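Setting Up a Two-Arm Sweep with Phase-Gated Control

This tutorial covers the control side of a bimanual sweeping task: one arm drives a broom, the other holds a dustpan against the floor. It assumes both arms are calibrated to a shared base frame and that you already have joint impedance control running under the Telow driver. If your arms still hold position only, stop and do the impedance tutorial first. A stiff broom on a tile floor will trip the torque limits within a stroke or two.

Code for all steps is in the sweep folder of the Ovard repository. The config files were last changed in November, so older checkouts will be missing the phase section.

Step 1. Define the tool frames

Each arm needs a tool frame past the gripper. For the broom, put the origin at the center of the bristle line, with x along the sweep direction and z up the shaft. For the dustpan, put the origin at the middle of the front lip.

Measure the broom frame with the tool in the gripper. Do not reuse the value from a previous grasp. A long shaft turns a small angle error at the gripper into a large position error at the bristles. Run the touch-off script, which lowers the broom until the vertical force passes 2 N and writes the height to tool_left.yaml.

Step 2. Segment the debris

The perception node publishes a binary mask of everything on the floor plane that is not floor. It projects the mask to floor coordinates and bins it into a grid. The default cell is 40 mm. Cells with fewer than 26 mask pixels are dropped.

Mask out the robot before binning. The node takes joint states and renders both arms and both tools into the camera view; anything under the rendered shape is ignored. Cables are not in the robot model. If you see a steady false cluster near a base, draw an exclusion polygon around the cable run in floor_mask.yaml.

Furniture legs and buckets should be excluded by height, using the depth threshold. Flat paper has almost no height, so do not raise the lower threshold to clean up noise.

Step 3. Plan a stroke

A stroke has four parameters: start point, direction, length and downward force. The planner picks the occupied cell farthest from the dustpan lip, places the start point one bristle width behind it, and aims at the center of the lip. Length is capped so that the left wrist stays clear of its joint limit.

The dustpan arm does not plan. It holds the lip on the floor with low vertical stiffness and high stiffness along the stroke direction, so that the pan follows the tile but does not slide away when debris hits it.

Step 4. Gate the phases

There are four phases: approach, contact, stroke, lift. Each arm reports its own phase, and the coordinator releases the next one only when both arms agree. Vy Kiều wrote the first version with timers in place of gates, and the arms drifted out of step whenever a contact came late. Use the gates.

The usual mistake is to let the broom lift before the pan reports settled. Set pan_settle to true in the stroke exit condition.

Step 5. Run it

Start with paper and cardboard scraps on a hard floor. They show up well against most tile and need little force. Keep the broom between the pile and the operator, and keep one hand on the stop button during the first runs.

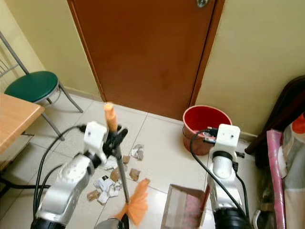
Test setup: broom on the left arm, cardboard dustpan near the right arm, paper and cardboard scraps on tile.

Record every run with the Grondico logger. Our tuning set has 3,229 strokes, which was enough to fit the force setting per material but not enough to learn stroke direction.

Troubleshooting

Scraps pass under the bristles: raise the downward force in small steps, then repeat the touch-off.

Broom chatters: lower the lateral stiffness on the left arm. If that fails, check the grasp for rotation about the shaft.

Planner repeats the same stroke: the target cell is probably a grout line or a stain. Enable the stale-cell filter, which skips any cell unchanged after two strokes.

Coordinator hangs in contact: one arm is not reporting. Print the phase topic for both arms and look for the one with the old timestamp.

Gate logic is maintained by Oanh Lã. Send config patches against the main branch.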